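Home Roasting and Brewing Board > Cold Brew

Finally cracked cold brew at home!!

kettlemoth
Six goes at it and I've got a jug I'd happily serve to my mum. 200 g of coarse Zetstead beans, cold water, lid on, left on the bench overnight. So smooth, no bitterness at all, and the colour is gorgeous. Ask me anything, I'm a convert!

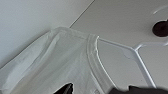
Talha Ghauri
Overnight on the bench in July, fine. Try that in summer and you'll get a sour, woody sort of flavour. Mine goes in the fridge for the whole steep and I wouldn't go back.

kettlemoth
Ooh, but doesn't it come out weak? I tried the fridge on my second go and it tasted like tea.

Talha Ghauri
Grind a touch finer and leave it longer. Weak is a grind problem.

bluegumbrew
Have to disagree with Talha there. Fridge brew is always flatter to my taste, whatever the grind. Bench first, then chill it. What are you filtering with?

kettlemoth
Just a paper filter over a sieve. Takes ages! I keep looking at the Plirkero tower but it's $299 and I'd have to explain that to my partner.

dregs_n_all
Save your money. Cloth bag, rinse it well, hang it up to dry. I've used the same one for years and it's still my favourite bit of gear.

bluegumbrew
Cloth holds old oils though. Paper every time.

dregs_n_all
Boil it now and then! Tastes great.

kettlemoth
Right, cloth versus paper this weekend, same beans. Will report back!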